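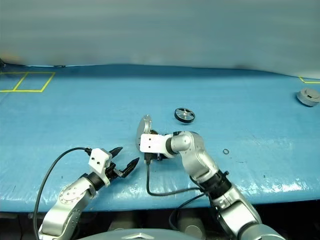

Ha-neul Shim reckons most of us give up on a washing machine at the first bad noise, and that we would never treat a bicycle that way. I passed this on to Eskil Skjelbred when I rang to arrange our talk, and he laughed so loudly that I had to hold the phone away from my ear. "She's right," he said, "but she's being kind. Plenty of people give up before the noise. They see a nicer one in a shop window and start listening for it."

Eskil mended household appliances in and near Randel for the whole of his working life, first for Forsberg, the big electrical shop that used to stand by the bus station, and later on his own account from a green van that a good many readers will remember. He stopped taking jobs last September. I had wanted to talk to him for ages, partly out of nosiness (he mended my mother's cooker twice and my own once) and partly because I keep hearing friends say that nothing can be repaired any more, and I wanted to ask somebody who had spent his days finding out.

We sat in his kitchen, which looks out over the railway cutting, and he made the sort of coffee that leaves you wide awake at two in the morning. There was a plum cake as well. I mention it mainly because I had three slices and feel I ought to thank him in print.

I began by asking how he got into the trade. He said he had wanted to be a baker, but the bakery wanted him at three in the morning and Forsberg wanted him at eight.

"I was no good at it to begin with," he said. "I want people to know that, especially young ones. I took a vacuum cleaner apart in my first week, a Sakex, a lovely solid thing, and I had it spread over the bench by dinner time and not a notion of how it went back. Alvar came over, looked at it, and went off to have his sandwiches. Didn't say a word. When he came back he sat down next to me and we did it together and it took all afternoon."

Alvar Åberg ran the workshop at Forsberg then, and his name came up again and again while we talked. It was Alvar who taught him to lay parts out in the order they came off, left to right, and to put the screws with the piece they belonged to instead of in a saucer. Alvar also had views on talking to customers, which he thought was the harder half of the job.

"He'd say, ask them when it started, then keep quiet," Eskil said. "You'd be amazed. They'd tell you the lot. It only does it on a Tuesday, because Tuesday's when the towels go in. Well, there you are, it's overloaded. Or it started after the kitchen was done up. Then you know somebody's pushed it back against the wall and bent the hose. I've mended machines from the hallway with my coat on."

I asked him what the commonest fault was, expecting something technical, and he said muck. Blocked filters, blocked pumps, fluff where fluff ought not to be. After that came worn brushes in the motor, and then belts, and only a long way down the list anything you would call a real breakdown. He talked for some time about brushes, the little blocks of carbon that press against the turning part of many older motors and wear away as they go, and I am afraid I nodded more than I understood. 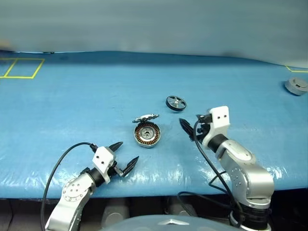
"A set of brushes used to cost less than a cinema ticket," he went on. "And people would have thrown out the whole machine for want of them. It wasn't stupidity. If it stops, it stops, and how are you to know whether it's a small thing or a big thing? That's what they were paying me for, when it came down to it. Somebody to come in and say, it's a small thing, love, put the kettle on."

And when it was a big thing? He cut himself another piece of cake before he answered that one. He said he had always told people straight, and that he had lost a bit of money by it over the years and slept well. If the bearings had gone in a sealed drum, he told them to put the money towards a new machine, and he would write down on the back of his card what to look for in the shop. A door seal you can buy on its own. Feet that screw up and down. A filter you can reach without lying on the floor.

Which brought us to the question I had really come to ask, whether things were better made in the old days. I was fairly sure I knew what he would say and I was wrong.

"Some were terrible," he said cheerfully. "You only see the good ones now because the bad ones are all in the ground. We had a tumble dryer in the shop that used to walk. It would be in a different place in the morning. And they drank electricity, and they tore your sheets. I had a Fudemov washer in this kitchen for years and I loved that machine, but I wouldn't swap it back for the one I've got."

What has changed for the worse, he thinks, is getting inside. Panels that used to have four screws now have clips that snap, and parts that came singly come as one big lump at a big price. The paper manuals have gone too. He fetched one to show me, all 305 pages of it, with a drawing of every spring and washer and a tea stain across the index that he blames on Alvar. He handled it the way some people handle a family Bible, and I thought it rather a beautiful object myself, though I couldn't have told you which way up some of the drawings went.

We got on to driving, as you do. On a bad winter's day he might cover 90 miles, out to the farms and back, and he says he misses that more than the mending. He knew every dog. He knew who would offer him soup and who would follow him from room to room to see that he wasn't up to anything, and he was fond of both sorts. One farmer paid him partly in potatoes for years. His wife would ring the farmer in the autumn to say which kind they were running low on.

I wondered whether anybody had taken over the round. Not in one piece, he told me. Hazem Farouk has the villages on the north side and does ovens as well as washing machines, and Eskil was full of praise for him. "Tidier than me. He puts a sheet down. I used to put the customer's newspaper down, and once it was that day's newspaper and he hadn't read it." For the rest of the district people must ring the makers and wait, and the waiting is what finishes off a lot of good machines. A family with small children can't go three weeks without clean clothes, whatever they believe about waste.

He would like to see evening classes again. There was one at the old school in Randel when he was young, where you could bring in an iron or a toaster and learn to change the flex, and he thinks it did more good than any amount of telling people off. I said I'd be frightened of electrocuting myself. He said good, that was lesson one, pull the plug out and put it where you can see it, and most of the people who came to grief had skipped lesson one.

By then the light was going and I had filled my notebook and started on the back of an envelope. As I was putting my coat on I confessed that my dishwasher had begun making a sort of groaning sound, mostly at the end. Eskil asked me when it started, and then kept quiet. I heard myself explain that it was probably since my nephew had come to stay, and that he never scrapes a plate.

"Filter," said Eskil, and went to find me a bag for the rest of the cake.

Last updated: Sunday, August 7, 2022

Comments

Tuva Björklund
What a treat to read this. He came to us when I was little and let me hold the torch. I felt terribly important! Our machine was in the cellar and he always ducked for the beam on the way down and forgot it on the way up.

Marsh Lane
Agree about the clips. I snapped two getting the back off our dryer and it has been held on with string ever since. Does he know if you can buy just the clips?

Hazem Farouk
Marsh Lane, you can for most of them, but you need the number off the plate inside the door. Send it to me and I'll look. And thank you Eskil, though you should see my van before you call me tidy.

old forsberg customer
The dryer that walked, we BOUGHT that dryer. My father put a paving slab on top of it.

Pia
Would sign up for an evening class tomorrow. Is there anyone to write to?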